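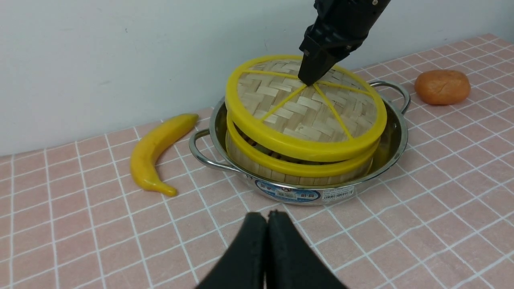
Starham has a new place to bring used water filter cartridges. The household goods shop Flendine put a collection box beside its entrance on Thursday, and cartridges of all brands are accepted. The box stands next to the kitchen shelves, where the shop also sells bamboo steamers with a woven lid and a yellow rim. Customers who bring 2 cartridges receive a small bag of charcoal sticks for the water jug – one bag for each household.

The used cartridges go to Pirkgate, where the company Meireles separates the plastic from the carbon. A first collection in the town brought in almost 600 cartridges. Flendine has ordered 300 bags of charcoal for the start, and the offer ends in April. Please let the cartridges dry for a day before you bring them.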